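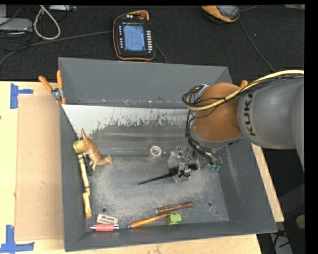

Suchbegriff eingeben Suchen

Torfrau gesucht (Torwartin, Keeperin, uns ist die Bezeichnung gleich)

Die Lacrosse-Frauen des SV Istora Geltlow suchen für die kommende Saison eine Torfrau. Unsere bisherige ist im August zum Studium nach Schottland gezogen, was wir ihr von Herzen gönnen und bis heute übelnehmen.

Zur Lage: Wir spielen zweite Liga, manchmal sogar gut. In der vergangenen Saison sind wir Vierte geworden, bei sieben Mannschaften, und haben das auf der Heimfahrt gefeiert, als wären es siebzig gewesen. Der Kader besteht aus Studentinnen, zwei Lehrerinnen, einer Hebamme in Rufbereitschaft und mehreren Frauen, die vom Hockey herübergekommen sind und noch immer zusammenzucken, wenn jemand den Ball in die Luft wirft.

Was du mitbringen solltest:

- Bereitschaft, dich freiwillig vor einen Hartgummiball zu stellen
- eine laute Stimme; wer die Abwehr dirigiert, darf nicht »Entschuldigung« sagen
- zwei Abende pro Woche Zeit fürs Training
- Mindestalter 16, nach oben offen

Erfahrung im Tor ist schön. Erfahrung im Handball, Fußball oder Hockey hilft auch, und wer bisher nur jüngere Geschwister mit Schneebällen beworfen hat, kommt eben zum Probetraining, und wir sehen weiter.
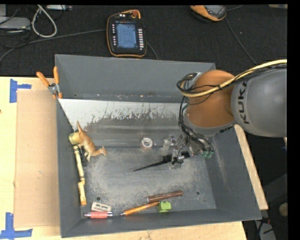 Was wir bieten: Helm, Brustpanzer, Handschuhe und Torwartschläger stellt der Verein. Der Schläger ist neu, der Brustpanzer hat Geschichte. Dazu gibt es eine eigene Torwarttrainerin, die alle zwei Wochen aus Hurkach anreist und von sich behauptet, geduldig zu sein. Den Jahresbeitrag von 50 Euro übernimmt in der ersten Saison die Bäckerei Matei, die außerdem nach Heimspielen Streuselkuchen liefert. Nach Niederlagen ist es derselbe Kuchen, er wird nur schneller gegessen.

Geld gibt es keins. In der Mannschaftskasse liegen zurzeit 437 Euro, und davon müssen noch Bälle und eine Schiedsrichterrechnung bezahlt werden. Fahrtkosten zu Auswärtsspielen teilen wir durch alle, die im Auto sitzen. Wer fährt, bestimmt die Musik. Darüber wurde lange gestritten und dann abgestimmt.

Trainiert wird auf dem hinteren Platz an der Geltlower Schleuse. Der vordere gehört dem Fußball, und das wird so bleiben, bis einer von uns beiden ausstirbt. Umkleiden sind vorhanden, die mittlere Dusche bitte meiden.

So meldest du dich: kurze Mail mit Alter, bisherigem Sport und Körpergröße (wegen des Brustpanzers). Einen Lebenslauf brauchen wir nicht, ein Motivationsschreiben würde uns misstrauisch machen. Zum Probetraining reichen Stollenschuhe, Mundschutz und lange Hosen. Wer auf dem Feld spielen möchte und mit dem Tor nichts zu tun haben will, darf sich ebenfalls melden, muss sich aber auf eine Rückfrage einstellen.

Stand: 12.09.2024

Kontakt: Abteilung Lacrosse, SV Istora Geltlow | © SV Istora Geltlow | Nach oben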